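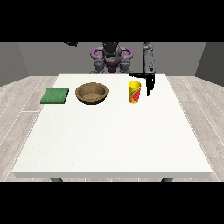

4. Adding novels and serials to your Hodanano reader

Before you start, charge the reader to at least 54 percent. Transfers stop if the battery runs low.

4.1 Connecting to your library

1. From the Home screen, open Shelves and tap Add Source.
2. Select Gimeck Library and enter the 8-character code shown on your account page.
3. Tap Link. Your purchased titles appear with a cloud symbol next to the cover.
4. Tap a cover to download the book. The symbol disappears when the file is stored on the reader.

Note: The reader holds roughly 100 illustrated novels. Text-only books take up much less space.
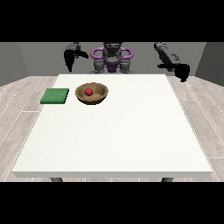 4.2 Following a serial

Serials such as the Nirkeck science fiction line are released one chapter at a time. The reader can collect new chapters into a single volume.

1. Open any chapter of the serial.
2. Tap the top of the page, then tap Follow.
3. Choose Join Chapters to read them as one book, or Keep Separate to list them one by one.
4. Set a download time. The default is 3 a.m.

Note: Joining chapters keeps your bookmarks. Margin notes made before joining are moved to the Notes list at the back of the volume.

Caution: Do not unlink your library while chapters are being joined. The volume may be damaged and will have to be downloaded again.

4.3 Sorting a series

Books in a series are sorted by publication order. To use story order, press and hold the series name and select Timeline. Prequels move to the front. If a title is in the wrong place, drag it to the correct position and tap Save.

For books published by Chávez, see section 6, Dual-Language Editions.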